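Selard Adult Learning
Wood for Makers, handout 4: Grain, movement and gluing up boards
Tutor: Debashish Paul

Read this before the practical. Bring your offcuts from last time and a pencil.

Why wood moves
Wood takes in moisture from the air and gives it out again. It swells and shrinks across the grain and hardly at all along its length. A plank 200 mm wide can change by a couple of millimetres between August and the middle of winter if the room is heated. The same plank will be as long in January as it was in summer.

Terms you need
End grain: the cut end, where the growth rings show.
Face grain: the wide surface of the plank.
Flat-sawn: cut so the rings meet the face at a low angle. Often gives wavy or swirling figure. Cups more.
Quarter-sawn: rings close to upright in the end grain. Straight lines on the face. Steadier, dearer.

Reading a plank
Look at the end first, then the face. Rings that curve like a smile tell you which way the plank is likely to cup. Run a hand along the edge both ways - the smoother direction is the one to plane in. Maple can change direction halfway along, so go slowly and take thin shavings.

Joining planks edge to edge
Wide boards are usually made from several narrower planks. They need not match in tone, and often the seams stay easy to find.

1. Leave the planks in the workshop for at least 9 days.
2. Lay them out dry and shuffle them until you like the faces. Mark a large triangle across all the joints.
3. Plane the edges. Hold each pair up to the light.
4. Glue one edge of each joint, clamp, and check with a straightedge. Stop tightening when a thin line of glue shows.
5. Leave overnight. Scrape off the glue, then sand.
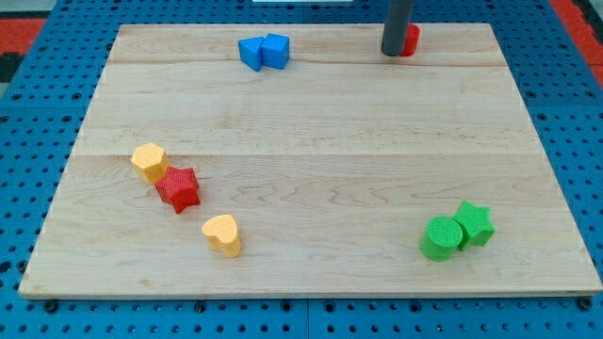
Fixing a wide board
Never glue a wide board across its full width to a frame. Use slotted screw holes or buttons so it can move. Ashraful Uddin's notes on buttons are in the folder by the door.

For next time
Measure one plank at home, 600 mm long if you have it, across the width at both ends. Write the figures down and keep them. We will measure again at the end of term.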